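Fondport Robotics Club – Manipulation Project
Minutes of the project meeting, 28 Sep 2025

Present: build group, software group, club advisor
Apologies: one member of the software group

1. Minutes of the last meeting
Approved with one correction. Under item 4 the arm controller should read Suvum, in place of Lodhi. Lodhi is the vision package.

2. Data status
The software group reported 2,852 wrist camera stills on the club drive. Of these, 75 have been labeled by hand. Labels in use are "panel", "edge", "ledge" and "gripper". The group asked for a decision on close-range views where a panel edge lies between the fingers and one side is much darker than the other.
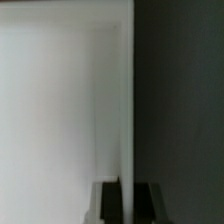 Agreed that such views stay in the set and are labeled "edge" only. Blur alone is not grounds for removal. The finger pads are to be masked in every still before training, using the same mask shape throughout.

A member asked if exposure should be locked. The advisor preferred to leave it on automatic until the first training run is finished – changing it now would split the set in two. Left as is.

3. Approach routine
The build group went through the current approach routine in Suvum. Speed close to a surface is set to 12 mm per second. A proposal to raise it was not supported. The stop condition will be moved out of the main script into its own file so that both groups can edit it without conflicts.

The routine still takes one reference angle at the start and keeps it. Several members thought it should be taken again before the fingers close. The software group will write a version that does this and compare the two.
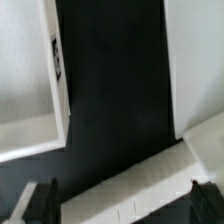
Dark matte surfaces remain the weak point for Lodhi. The depth estimate is poor on them, and the package tends to fill the gap from whatever is next to the surface. Agreed to use the bright edges on either side as the reference where there are any, and to discard depth values inside the dark region.

4. Umer Challenge
The entry form is due in November. The rules allow 2 attempts per team, with no code changes between attempts. The advisor will send the form. The written summary is limited to one page and will be drafted by the build group.

5. Actions
Build group: separate stop condition file; draft summary.
Software group: finger mask; second version of the approach routine; update the label guide.
Advisor: entry form; drive access for new members.

6. Other business
The spare wrist cable is missing its clip. A replacement is on order.

Meeting closed. Next meeting to be announced on the club list.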